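Thread, because the release notes for Kakirel are apparently "too long" and "mostly complaints". Fair on both counts.

Kakirel is the layer that sits between our planner and the simulator. The planner says where the hands should go. The simulator says where they went. Kakirel's job is to be polite about the difference.

For most of July the difference has been doorways. Give it a blank grey test room and the planner is a genius. Give it a house with furniture and walls in colours somebody clearly enjoyed choosing, and it starts negotiating with the door trim.
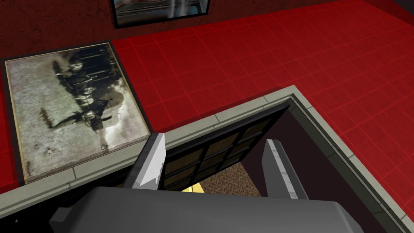

So, the collision checker. We were using the one that ships with Lendik, which wraps every piece of geometry in a convex hull before testing against it. Lovely and fast. Also, a door frame wrapped in a convex hull is a wall.

The planner therefore believed every room in the house was sealed. It reported this with a clean exit code and a path of length zero. Technically no collisions!

Took me 13 commits to find that. Twelve of them were me blaming the inverse kinematics, which had done nothing wrong and has since been apologised to in the changelog.

The fix is dull. Anything tagged as a frame or an opening gets split into separate boxes, one per side, before Lendik sees it. Build time for the house went up by 3 seconds. I can live with that. I used to spend longer than that swearing.

Next problem: the camera. Our pose estimator, Casado, was tuned on views where the horizon is roughly where you left it. Roll the view hard to one side and it would decide the robot had fallen over, then plan a recovery for a fall that was only happening in its head.

We now take the up direction from the simulator's gravity vector and only let Casado argue about the remaining angle. It sulks less. Rolled views are in the regression set from today, July 16, 2020, and I would like that on the record for when somebody takes them out again.
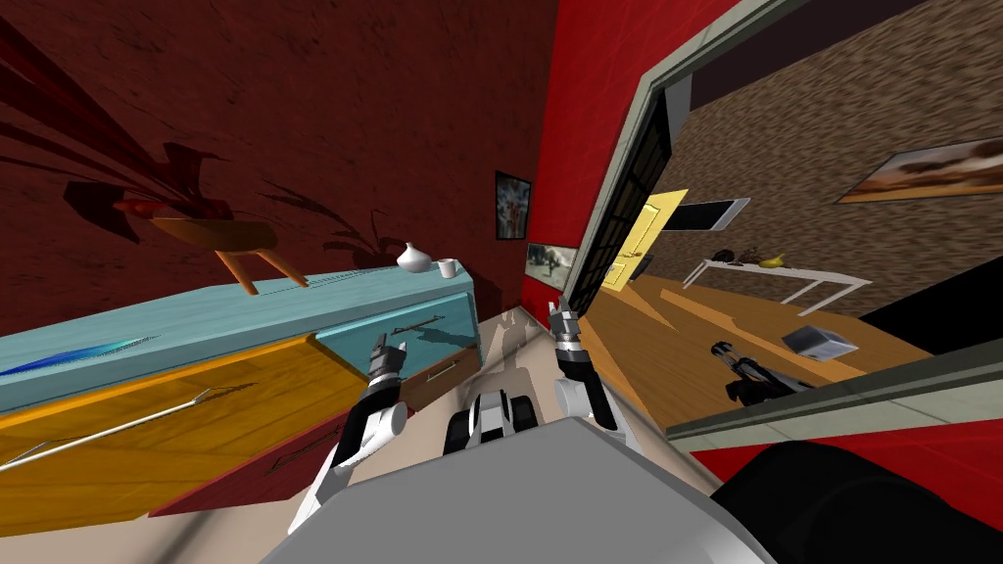
Both hands up, drawers on the left, next room through the opening on the right.

Shadows were the other favourite. Casado saw a hand, saw the shadow of a hand, and helpfully reported an extra hand. The planner then worked very hard to keep the real ones from bumping into it.

I'd love to say we did something clever with the lighting model. We compare each detection with the joint encoders, and if the encoders have never heard of it, out it goes. It's a bouncer with a guest list.

Current score on the doorway suite: 654 planning queries, 63 failures. Most of those failures are timeouts, where the planner knows there's a route and simply can't commit. Relatable, but I'm still filing bugs.

Still broken: drawer handles. The thin ones vanish at the voxel size we use, so as far as Kakirel is concerned a drawer is a flat slab with ambitions. Smaller voxels fix it and eat all the memory.

Erix (our replay viewer) can now step backwards through a plan without crashing. It can't step forwards again afterwards. One direction at a time, please.

Branch is up, tests are mostly green, docs describe the version before last. If your planner also thinks your house has no doors, check the hulls first and leave the poor kinematics alone.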